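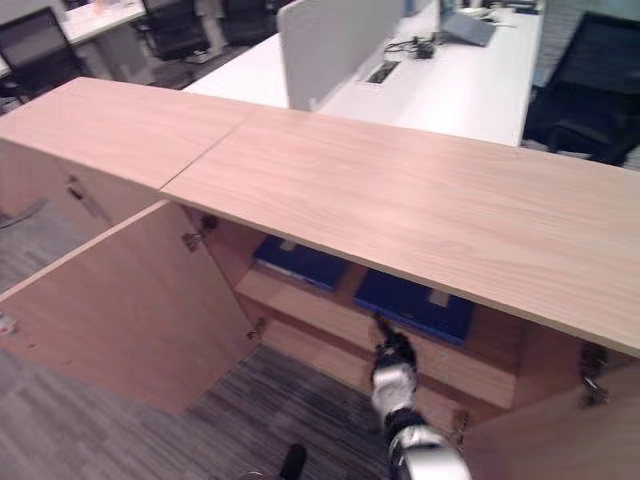 PhD studentship in experimental optics: slow light and image transport in moving media

Madulon Optics Laboratory, Department of Physics

We are looking for a PhD student to work on the transport of images through moving and rotating slow-light media. The post is funded for three and a half years and is open to applicants with a first degree in physics, applied physics, optical engineering or a closely related subject. The start date is in January, though a later start can be agreed with the right person.

The project

When light passes through a moving material, its path and phase are altered by a very small amount. In ordinary glass the effect is hard to measure at laboratory speeds. In a medium with a large group index it becomes much easier to see, but such media also absorb, distort and add noise. The student will study how far an image can be carried through an atomic vapour cell before these losses spoil it, and whether the distortion can be predicted well enough to be corrected afterwards.

Most of the work will be done with warm rubidium vapour. You will build a probe and coupling beam set-up from two existing diode lasers, lock them, and record transmitted images on a low-noise camera. In the first year we expect you to repeat our earlier delay measurements with a plain Gaussian beam and then move on to simple masks (slits, a cross, a grey wedge). From the second year the cell will be mounted on the Arness stage, a translation and rotation platform built by our mechanical workshop. It has been tested with a dummy load but has not yet been used with a heated cell, so some of your time will go on thermal shielding, cabling and vibration.

There is a smaller modelling part. We have a beam propagation code, Fovilero, written in Python with some older routines in C. It handles stationary media well. Adding the terms for a moving medium is part of the project, and you will be expected to check the results against your own data. 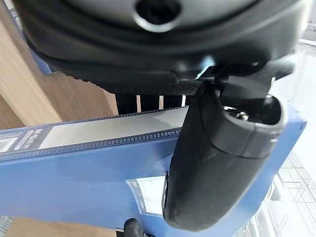 The balance between the two sides can shift a little to suit the student, but this is an experimental studentship and an applicant who wants to do theory only would be better placed elsewhere.

The group

The laboratory is led by Dr Costel Grgić, who will be the main supervisor. The second supervisor will be appointed from the atomic physics section once the student is in post. You will share an office with other research students and will have a meeting with your supervisor every week. The whole group meets at 10 am once a week to go through results, and everyone presents in turn, including new starters.

The modelling work is carried out jointly with the Alemayehu Institute, and the student will spend two months there in the second year. Travel and accommodation for this visit are paid from the project grant. There is also money for one conference a year from the second year onwards.

What we are looking for

You should have, or expect to get, at least an upper second class degree or an equivalent qualification. A master's degree is useful but not required.

You should have done some practical work in optics, lasers or atomic physics, for example a final-year project. Please tell us what you did yourself as well as what the project was about. Alignment skills can be taught here. Patience with equipment that drifts is harder to teach, and we will ask about it at interview.

You should be able to write simple programs for taking and plotting data. Python is preferred, but experience in MATLAB or a similar language is fine.

Good written English is needed, as you will be writing papers and a thesis.

Teaching

Students in the department are invited to help in the first-year teaching laboratory. This is paid by the hour on top of the stipend and is voluntary. Most students do one afternoon a week in term time.

Funding

The studentship pays tuition fees and a tax-free stipend at the standard national rate. Fees are paid in full for home students. We have a limited number of fee waivers for overseas students and these are decided by the graduate school, so overseas applicants should say in their covering letter whether they have any other source of support.

How to apply

Please send the following as a single PDF:

A covering letter of no more than two pages, saying why you are interested in this project.
A CV.
A transcript of your marks so far. An unofficial copy will do at this stage.
The names and email addresses of two referees. We will write to them only if you are shortlisted.

Quote reference 393 in the subject line. Applications without the reference go to the general admissions inbox and may be delayed.

Interviews will be held online and last 45 minutes. You will be asked to talk for ten minutes about a piece of practical work, with slides if you wish, and this will be followed by questions from the panel. Shortlisted applicants will be offered a separate call with one of our present students, who will not be on the panel.

Laser safety training and an eye examination are arranged after arrival and must be completed before any work with open beams. The main laboratory is on the ground floor with step-free access. Applicants who need changes to the interview or the working arrangements should mention this in the covering letter or contact the department office.

Informal questions about the science can be sent to Dr Grgić. Questions about fees, visas and entry requirements should go to the graduate school.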